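Chapter 4

Commissioning and Licensing Photographs for Print Magazines

4.1 Introduction

A magazine photograph passes through more hands than the reader sees. Between the decision to commission and the delivery of the printed copy, an image is briefed, shot, selected, retouched, licensed, converted, proofed and archived. This chapter deals with the first and fifth of these stages. Colour conversion and proofing are left to Chapter 6.

The terms used by picture desks are not uniform. In this book, a commission is an agreement made before the photographs exist. A licence is a permission to use photographs, whether or not they were commissioned. A buy-out is a licence with no limit of time, territory or medium. It does not transfer copyright unless the contract says so in writing, and students should avoid using the word as though it did. 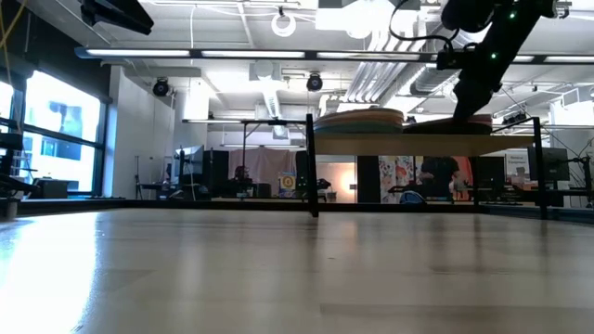
Figure 4.1 Stacked pieces on a raised shelf behind a glossy tabletop.

4.2 The written brief

The brief states the subject, the number of finished images, the page positions for which they are meant, the delivery format and the date by which files are due. It should also state who may approve changes on the day. Where the brief is silent on this last point, disputes over cost usually follow.

Page position matters more than beginners expect. A cover needs clear space for the masthead and cover lines; an opening spread must survive the fold. A photographer told only that the images are "for the travel feature" cannot allow for either.

The case used throughout this chapter is that of Clitano, a quarterly food and travel title edited by Kadri Kazlauskienė. For its August issue the magazine ran to 64 pages and commissioned one photographer, Bülent Gökçe, for the cover and main feature. The agreed fee was 3,000 pounds, with a further 1,000 pounds payable if the cover image was used again in advertising. Gökçe delivered 554 files, from which the picture editor, Duangjai Phuthong, made the selection. 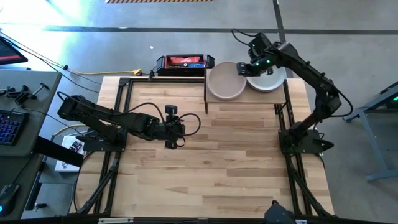 Figure 4.2 Light-coloured butcher-block tabletop with black rails along its edges.

4.3 Scope of the licence

Four limits are normally set: medium, territory, duration and exclusivity. Each should be given its own clause. The Clitano contract granted first use in print, in one territory, with an exclusive period ending on 15th December. Use on the magazine's website was covered by a separate clause — a point which the first draft had left out.

Exclusivity is often confused with ownership. During an exclusive period the photographer keeps the copyright but agrees not to license the same images elsewhere. Once the period ends, both parties may hold valid permissions at the same time.

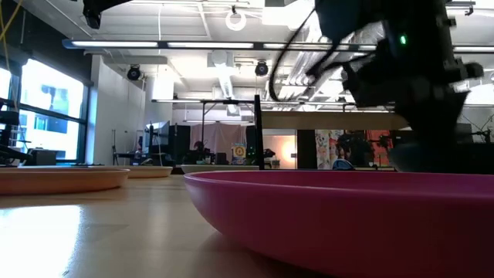
Figure 4.3 Pink bowl and shallow plates on a wooden tabletop.

4.4 Unused material

Images delivered but not published are known as outtakes. Unless the contract provides otherwise, the publisher should not assume that a licence for the selected images extends to them. Phuthong's desk listed the selected files by number in a schedule to the contract, and the remainder were returned to the photographer's control.

Section 4.5 sets out a standard schedule of this type and shows how it is amended when a late page change calls for an additional image.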